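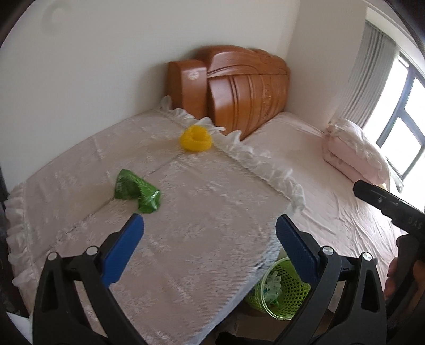
Carved headboard, bed against the far wall

**Headboard knocks against the wall, bolts are tight**

The headboard is solid carved wood in two sections, the left one smaller and rounded, the right one taller. It knocks on the wall whenever anyone turns over. I have tightened both bed bolts on each side. The rails don't move at the headboard end as far as I can feel. The floor is laminate over concrete. I would like to avoid drilling into the carving. Is this a joint problem or a floor problem?

posted by rollville_648

---

**Hubert Hubmann**

Check the joint first. Strip the bed, put a pencil mark across the rail and the post on each side, then push the headboard hard toward the wall. If the two halves of the mark separate, the joint is loose even though the bolt feels tight. Usually the bolt has bottomed out in the nut. Add a washer under the head and retighten.

If the marks stay lined up, the whole bed is sliding. Put rubber cups under the legs, all of them, or the bed will sit out of level. Leave a gap of 2 inches at the wall.

Don't glue the rail joints. You will want to take it apart someday.

---

**Teriseo**

felt pads on the back. done

---

**Ouazzani**

Felt alone quiets the knock but the bed keeps moving, and the pads shear off after a few months. If you use them, stick them low on the back of the posts, clear of the carving. Wipe off any wax first or the adhesive won't hold. Mine dates from 2000 and needed the washer fix on one side only.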